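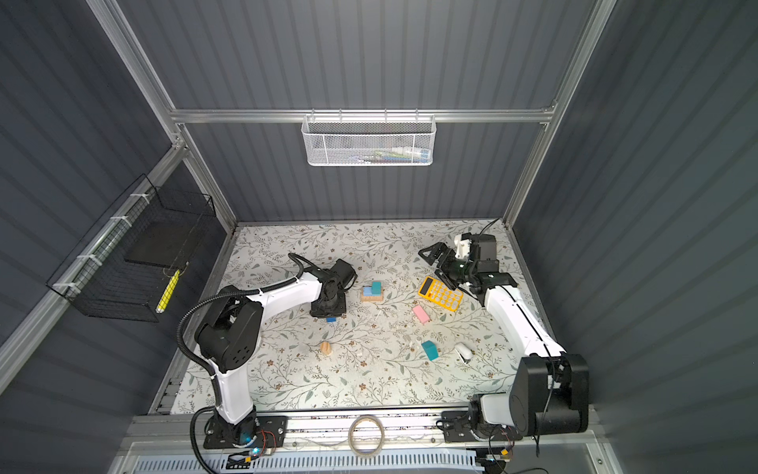
The Grease Gun Is Not a Minor Tool

Posted 21 September 2024 in Plant Opinion

I spent most of my working life in maintenance at the Tultwood board mill, first on the tools and later planning work for the people on the tools. In that time I sat through a great many meetings on bearing failures. We talked about loads, fits, shaft currents, bad castings and bad batches. We talked very little about who had greased the bearing, with what, and how much of it went in.

My view is that lubrication should be a named job with its own hours, its own training and its own budget line. Most plants I have visited treat it as something that gets done when the other work allows. They pay for that in motors and gearboxes, and they book the cost under other headings.

How it usually works

A typical site has a lubrication schedule that somebody wrote when the plant was built. It lists grease points by area, with an interval and a number of shots. The list gets loaded into the maintenance system and comes out as a weekly work order. The work order goes to whoever is newest, or whoever is on light duties, or whoever annoyed the supervisor.

That person takes a grease gun from the rack. The gun may or may not have a label on it. He walks the route, wipes some of the fittings, skips the ones behind guards, gives each of the others a few strokes and signs the sheet. The work order closes on time. The monthly report shows full compliance.

I did exactly this as an apprentice. I was told to keep pumping until I saw clean grease come out. On a sealed fan bearing there was nowhere for it to come out, so it went past the seal. I didn't know that and the man who taught me didn't either. He had been doing it for years and was good at his job in every other way.

What the sheet doesn't record

A stroke count sounds like a measurement. It isn't one until you know what a stroke of that particular gun delivers. When we finally weighed the output of the guns at Tultwood, the largest gave more than double what the smallest did. Same rack, same work order, same number of strokes. The motors on one side of the machine hall had been getting too much for years and the pumps in the basement had been getting too little, because each crew tended to keep its own favorite gun.

The second thing the sheet leaves out is which grease was used. We had 6 products on site. Some of that was justified, since the dryer section runs hot and the felt rolls run wet. The rest was leftovers from old supplier contracts. Thickeners don't all mix. Put a polyurea on top of a lithium complex and you can end up with something that runs out of the bearing like soup, or sets up stiff and stays where it is. Either way, the bearing fails some months later and the failure report says "lubrication" or "wear," and everybody nods.

The third thing is the condition of the fitting. A dirty fitting means the first thing pushed into the bearing is whatever was sitting on the fitting. In a board mill that is wet fiber and fine dust. In a quarry it is stone. Wiping a fitting takes a few seconds and a clean rag, and I would put it ahead of almost any upgrade you could buy.

The argument about automatic lubricators

When I raise this with managers, the answer I hear most is that the whole problem will be solved by equipment. Fit automatic lubricators and take the person out of it. I have some sympathy. We fitted a batch of Larard single-point units on fans that were hard to reach, and I would fit them again. They kept people off ladders, and that alone was worth the money.

But an automatic unit does what it was set to do. If the setting came from the old schedule, it now delivers the wrong quantity very reliably. If the line between the unit and the bearing has come loose, it greases the floor. If the cartridge ran out in August and the next check is at Christmas, the bearing runs dry through the fall with a tidy little device bolted next to it, and everyone who walks past assumes it is looked after. I found 5 empty ones on a single walk once. All of them had a current inspection tag.

Somebody still has to own the route. With automatic units the route changes from pumping grease to checking levels, lines and settings, and that takes a person who knows more, not less, than the one with the gun. 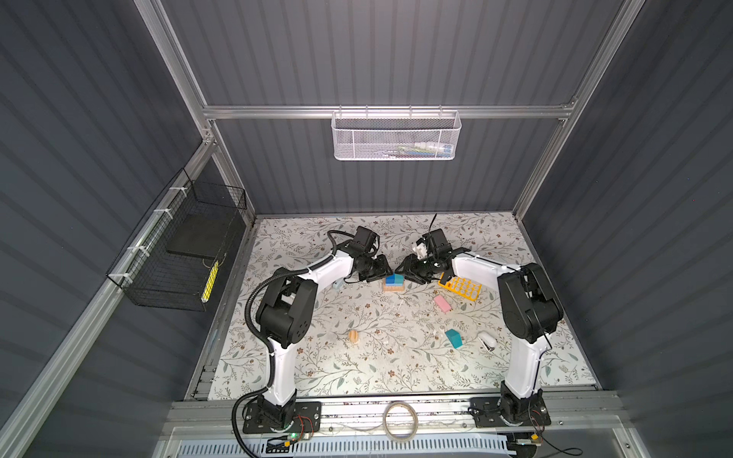 Two robot arms reaching over a printed tabletop.

I feel much the same way about the ultrasonic listening tools. They are good. You listen to the bearing while you add grease, and you stop when the noise level drops and settles. A trained person using one will stop overgreasing almost at once. An untrained person using one will wave it near the housing, look at a number and carry on as before. I watched a plant buy several of them and put them in a cabinet, where they stayed with flat batteries until the next audit.

What I would do instead

Appoint a lubrication technician. On a site the size of ours it was a full-time job, and on a smaller one it might be half of somebody's week. The important thing is that the hours are protected. If the technician gets pulled away every time a conveyor stops, you are back where you started, and it will take you a year to notice.

Pay the job properly. This is where I lose some people, so I'll be plain about it. If lubrication sits at the bottom of the pay scale, every decent person you train will leave it for something better. At Tultwood we put it on the same grade as a mechanic. There was grumbling. It stopped after the first winter, mainly because the mechanics were getting called out less at night.

Then give the technician control of the store. Our lube room used to be a corner of the boiler house with open-topped drums and a shared funnel. Anyone could walk in and fill anything from anything. We moved it to a small room with a door, put breathers on the drums, gave each product a color and matched that color on the gun, the container and a cap at the fitting. None of it was expensive. The paint and caps came out of the consumables account.

After that, cut the product list. Ours went from 6 to 2 for everything except the dryers and the couplings. Your supplier may not be delighted. Ask them to put in writing why you need each one that stays, and see how many letters you get. 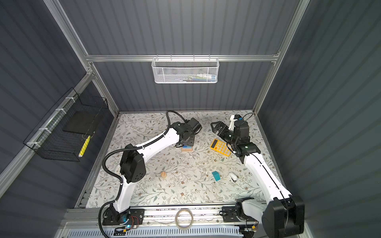
Fix the schedule last

People want to begin with the schedule because it is a desk job. I think that is a mistake. Until you know what your guns deliver and which grease is in which bearing, recalculating the intervals gives you a better-looking version of the same guess.

Once the basics are settled, go through the list point by point. Bearing size, speed, temperature, how wet or dusty it is, which way the shaft runs. The bearing makers publish the method and it isn't hard. Write the quantity by weight, then convert it to strokes for the gun that belongs to that route. Walk the route with the technician while you do it. We found fittings on the list that had been removed with the old broke pulper, and fittings in the plant that had never been on any list. One large motor had its grease fitting painted over at the factory and had never been greased at all. It was running fine, I have to say, and I can't explain it.

Expect the route to take longer when it is done properly. A supervisor who is used to seeing the job finished by lunch will ask what has gone wrong. Have that conversation before it starts, and have it with the production people as well, as some of the points will need guards moved or the machine stopped.

The part about training

There are good courses available, and most of them cover what I have said here in more depth and with better drawings. Send the technician. I would also send the technician's supervisor, and for at least part of it the planner. I have seen people come back from a course with a notebook full of sound ideas and get nowhere, as the person who approved their purchases still believed grease was grease.

Teach the rest of the crew one short lesson each as well. Operators at the Ondon converting plant, which our company also owned, learned to look at the purge from a motor and say whether it was the right color. That was the whole lesson. They caught a wrong product within a few weeks.

What I don't recommend is an online module with a certificate at the end. I took one before I retired and passed it without having to touch a bearing. Lubrication is done with the hands, in awkward places, often lying on one side with a flashlight. Someone should stand next to a new technician on a real route, on a cold morning, and show him which fittings take grease easily and which ones push back, and what to do about the ones that push back. The usual answer is to stop pumping and find out why. A gun can put out enough pressure to blow a seal before you feel much in the handle.

If you manage a plant and want to know where you stand, go to your grease guns tomorrow. Read the labels, if there are any. Pick one up and ask the nearest mechanic what is in it and how much it gives per stroke. Ask a second mechanic the same thing, out of earshot of the first, and write down both answers.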